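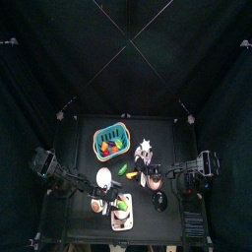 The two-arm bench with the toy kitchen set out, February 2020.

Gollgate Household Tasks Study
Progress report to the Kasprzak Fund, second period

Where we stand

The question you gave us money to answer was whether a pair of off-the-shelf arms can do ordinary kitchen chores well enough that a person would want them to. After two periods my answer is still no, and I would rather say so on the first page than leave you to find it in the tables. Some parts of the work went better than I expected. They are set out below, along with the parts that did not.

What was done this period

We ran 3411 attempts on the bench. Each attempt is one short job: put the pepper in the basket, move the bowl onto the tray, clear the plate. Of those, 470 were thrown out before scoring, mostly for setup mistakes on our side, such as a wrong starting layout or a log that did not save. We have kept the discarded runs and you are welcome to look through them. I mention this because I have read too many reports in this field where the discarded runs are never heard of again.

All the jobs use toy food and toy dishes. We picked the toys in the first period to get going quickly, and I now think we have stayed with them too long. A toy tomato does not bruise. A toy banana has no soft end. The bowls carry no soup. When an arm squeezes too hard on our bench the score sheet shows a success, and in a real kitchen somebody would be wiping the counter.

The enclosure with the black cloth was finished early in the period. It keeps the light steady, and results from one run to the next are easier to compare. It also makes the job easier for the machine than any kitchen would. A kitchen has a window, a patterned towel, and a kid walking through it.

What the arms can do

Single pieces of food, lying apart from other things, get picked up and put in the basket most of the time. Long shapes like the carrot and the banana go best. The two arms can work at once without hitting each other, provided the objects are split between the left side and the right side. The Flamadeck control software has been steady since the update, and we lost no bench time to crashes.

What they can't do

Thin things lying flat are a problem. The plate is the worst of them. The gripper comes down on the rim, pushes, and slides the plate into whatever is next to it. Utensils are nearly as bad unless the handle sticks up over an edge.

Piles are a problem too. Once the basket has a few pieces in it, taking out a named piece from among the others fails more often than it works. People do this without looking. The arms try, close on two pieces, and carry both.

Passing an object from one arm to the other was listed in our plan as a goal for this period. It was not met. We have it working for the frying pan and for nothing else, and I do not count one pan as a skill.

Then there is speed. A full clear of the bench takes the arms long enough that everyone on the team has, at some point, wanted to reach in and finish it by hand. The plan has no target for speed. I think it should have one, and I would ask the Fund to let us add it.

The claim in the Stanine memo

You forwarded us the Stanine memo and asked for a comment. It says that table clearing is "close to solved." I can't square that with what we see. The clips that came with the memo start with every object spaced well apart and end before anything is put away. We set up our own bench the same way for 200 attempts and the scores went up sharply. When we crowded the objects together again the scores came back down. My reading is that the memo measured the spacing as much as the machine.

I don't say the people behind it are being dishonest. Everyone who works on this arranges the table a little in the machine's favor, and we do it as well. It should be written down when it happens.

Spending

Bench time and staff are on budget. Replacement gripper fingers ran over, and we covered the difference from the travel line. We have not bought the second bench. Until the first one gives us a result worth repeating, I see no case for it, and the money is still in the account.

Next period

Starting in April we will replace part of the toy set with real things: metal spoons, a real plate, a few vegetables from the store. Expect the scores to drop when we do. We will report the toy runs and the real runs on separate lines so the two do not get blended.

We will also run a plain comparison. One person, using one hand and a pair of kitchen tongs, will do the same 40 layouts as the arms, with a clock running. I asked for this in the first period and it was put off. I would like it done before any more is spent on training.

The handover work continues on the bowls. If it is no further along by the end of the next period I will recommend we drop it and say so in the final report.

Needed from the Fund

A yes or no on adding the speed target.
A yes or no on moving the second-bench money to real dishes and food.
The full set of clips behind the Stanine memo, if you are able to get them.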